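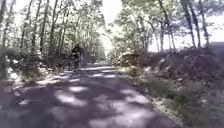

Let the Postdocs Say What Did Not Work

Opinion, by Aivar Strazds

In August I read 234 short biographies of researchers in neuroscience. I was helping to choose speakers for a small meeting in Eltside, and the biographies were all the material we had. After two evenings I could not tell one person from another. Everybody was trained in a well-known lab, everybody used a number of methods, and everybody was interested in how the brain makes decisions.

I don't blame the writers. I have written such a text about myself, and it is still on the web page of my old department. It says that I studied attention in rats with electrical recordings. It does not say that for almost the whole second year I recorded noise from a badly grounded cable, and that I learned more about recording in those months than in all the courses I took.

My opinion is that we should ask young researchers to write one more paragraph, and that this paragraph should be about a study which gave no result. I mean a real study, with the number of animals or people, the method, and what the person thinks today about the reason.

My colleague Hayley Catterall does not agree with me. She says that a person without a permanent job cannot afford to be so open, and that those who already have a chair should begin. On the second point she is right. When I proposed the idea to our group, Uldis Jaunzems, who is the most senior of us, wrote his paragraph the same evening. It was about a memory task he had used for years before he understood that the rats were solving it by smell. I have known him a long time and had never heard this story.

On the first point I am less sure. A hiring group reads the list of papers in any case. It sees the gap of two years, and it makes its own explanation, usually a worse one than the truth. Shabnam Memon had such a gap. Her stimulation study had 88 participants and showed no effect at all, and two journals refused it for this reason. When she came to us for an interview, this was the part of her talk with the most questions, and they were good questions. Someone in the room was planning almost the same experiment and changed the design afterwards.

There is a practical difficulty, and I admit I have no full answer to it. A failed study often belongs to several people, and the supervisor may not like to see it described on a public page. I think the student should show the paragraph to the supervisor before it is published, as we do with a paper. If the supervisor says no, at least they have had the conversation.

For the next meeting we will ask for the extra paragraph, at most 150 words, and it will not be obligatory. Mine is already written. The cable is in the first sentence.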